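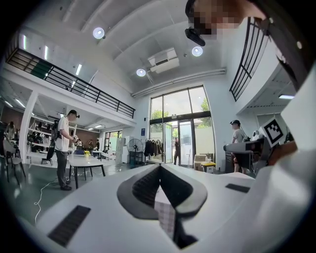
The hall at Flarkton, first weeks

Put on the page 15/09/2026

Many people have asked me how the new place looks. I am living in this country for nine years now and I still take a dictionary to every letter from the landlord, so please forgive my captions if they are a little stiff. Imogen Kettle has read them and corrected the worst ones.

For those who did not follow the move: until the summer we had two rooms above a shop in Hebden Street, with a staircase so narrow that the cutting table went up in pieces. Now we have one big hall with an upper level, at the end of the road where the 86 bus turns round. We share it with other people, and it is busy most of the day. The plan which came with the contract says 984 square metres for both levels together. I have not measured.

The doors

My favourite part of the building. There is a tall wall of glass with double doors in dark metal, and behind it are trees. In Hebden Street I looked at a brick wall for four years, so you can understand that I was standing a long time in front of this green on the first morning. When the doors are open people like to stop in the doorway and talk, and I do it too. Stuart Gosling asked us to keep the way free for deliveries. We try.

The small blue sign on the wall beside the doors was there before us.

The clothing rack

It stands in front of the glass, with dark clothes on it. I know that sun is bad for dark cloth and I have already received two messages about this. The glass looks to the north-east, so the sun is gone from it early, but I agree that we need a better place before next summer. Clive Goodall wants to hang a curtain. I would prefer to move the rack under the balcony, where there is shade all day and still enough light from the tubes to tell black from navy blue (not always an easy thing, even at noon).

The fan

Black, on a stand, with a round grille. It is a simple thing and it moves a lot of air. On the low setting it is quiet enough for a conversation. On the high setting it takes paper patterns from the table, so we have collected all the heavy objects we own and use them as weights.

The boxes

Next to the doorway we still have boxes, cardboard ones and white ones, and one with a yellow lid. I wrote in the last newsletter that the unpacking would be finished by September. It is September. The shelves from Flido came with the wrong brackets, and until the right ones arrive there is no sense in taking everything out and putting it on the floor. If you lent us something for the move, please write to me and say what it was. Derek Clegg has his trolley back already.

Checked cotton

There is pink and white check out on our side of the hall this week. It is an ordinary cotton, easy to cut straight if you follow the squares, and I give it to every beginner for the first lesson. Please wash yours before you come, with warm water. I lost a whole apron to shrinking once and I do not want the same for you.
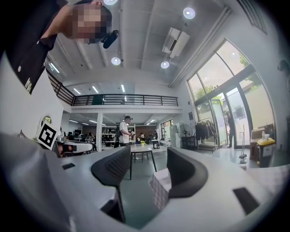

The balcony

A black metal railing runs along the upper level, with thin bars standing upright. From the floor it makes the hall look a little like a ship, I think, although Trevor Oakley says a railway station. We have the use of one part of it for the evening group. The stairs are not difficult but they are long, so if your knees are bad please tell us and the group will sit downstairs, this is no problem for anybody.

Under the balcony it is lower and feels more like a normal room. There are strip lights on the ceiling and a square white column, which is a good meeting point for new people who do not know where to go. "At the column" is now what I write in all my messages.

The ceiling

It is white, with beams and ducts that are left open. I was afraid of it at first. A high ceiling is beautiful in the spring and expensive in January, and the first quotation for heating made me sit down. We will see. In the meantime there is air conditioning up there, a white unit between the round lights, and the control for it is on the wall by the stairs. Please do not change it without asking, other people are using the hall also.

The lights are strong. For hand sewing with dark thread this is a great help and my eyes are less tired in the evening than they were in the old rooms. Imogen finds them too white. She has brought a small lamp with a yellow bulb, called Oko, from her own kitchen, and whoever sits beside her gets the benefit.

Practical things

The beginners' course costs 70 pounds, with the cotton and thread included. There are 2 places left in the evening group. We have machines for everyone but you may bring your own if you are used to it. There is parking behind the building, but the gate is locked at nine and Stuart is the only one with a key, so do not forget your car there as I did.

I will add more pictures when the shelves are standing and the curtain question is decided.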